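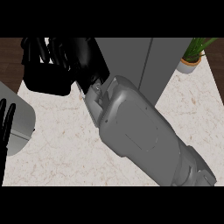 Gray arm, black gripper, marble floor.

The Elgate Road

Ultan drove. Nafula had the map, the paper kind, because her phone had quit somewhere after MacLeish and his had never been any good.

Left at the feed store, she said.

There isn't a feed store.

Then it's gone. Left anyway.

He went left. Rain on the windshield, the one good wiper. Ten past four and already getting dark, September doing that thing it does up there. On the back seat the box slid and hit the door. Neither of them said anything about the box.

They hadn't talked in two years before this. Then her call, late, him in his socks in the kitchen. Your father's sister died, she said, which was a strange way to put it, since it was her aunt too by then, by marriage, and the marriage was still legal as far as he knew. Aunt Ruketti. Not her name. Ruketti was the town she came from, or the ship, depending who told it, and everybody had called her that so long they had to look up the real one for the death notice.

She left us the house, Nafula said. Us. It says both names.

So. The car, the rain, the box.

Did you eat, he said.

I had crackers.

There's a sandwich in the bag.

What kind.

Egg.

She ate the whole thing, fast, looking out the side window. He remembered that about her. How she never looked at food. He remembered it all at once and had to slow down for a curve he didn't need to slow down for.

The house was smaller. Of course it was. The porch had let go of the front wall on one side and there was a bucket under the gap, full, running over. Key under the bucket. Nafula lifted it with both hands and got water down her sleeves and swore in a way that made him laugh, first time all day, and then she laughed too and then they both quit.

Inside it smelled like wool. Cold stove. Calender on the wall from Tinesix Seed & Grain, turned to the wrong month. A stack of jars. The chair.

You take the upstairs, he said. I'll do the kitchen.

I don't want to do the upstairs.

Okay. I'll do the upstairs.

I don't want to be down here by myself either.

So they did the upstairs together. Sheets, coats, a drawer with nothing in it but string. Under the bed a cookie tin, and in the tin money, old bills in rubber bands gone sticky. Nafula sat on the floor and counted it out onto the rug. Her lips moving. He stood at the window with his back to her and watched the rain go over the field.

1370, she said.

Dollars?

No, Ultan, buttons.

And a note. Ruketti's writing, that hard slant. He figured it would be something. A blessing or a scolding, she was good at both. Nafula read it and handed it up to him.

For the roof, it said. Get Dell to do it, not his brother.

He read it twice. Turned it over. Nothing.

Who's Dell, Nafula said.

No idea.

Is he even alive?

I don't know. I don't know who that is.

She put the bands back on, or tried to, they kept snapping. The light was about gone. He found the switch and it worked, which neither of them had expected, and there they were in the yellow light, knees dusty, her hair stuck to her neck from the rain. She looked tired. She looked like she had the winter they'd painted the apartment and run out of paint with one wall left, and just lived with it that way. Eighty dollars would have finished it. They could have found 80 dollars.

We should bring the box in, she said.

Yeah.

It'll get cold. I know that's stupid.

It's not stupid.

He went down by himself. The rain had let up some. He opened the back door of the car and there was Ruketti in her cardboard, with the funeral home's label on it and the number, 167, in marker. He pulled his coat open and put her inside it and walked back with one arm held tight across his chest – careful on the step, the bucket, the bad boards.

Nafula had the stove open. She was tearing up the calender.

Any matches, she said.

He felt in his pockets with teh free hand.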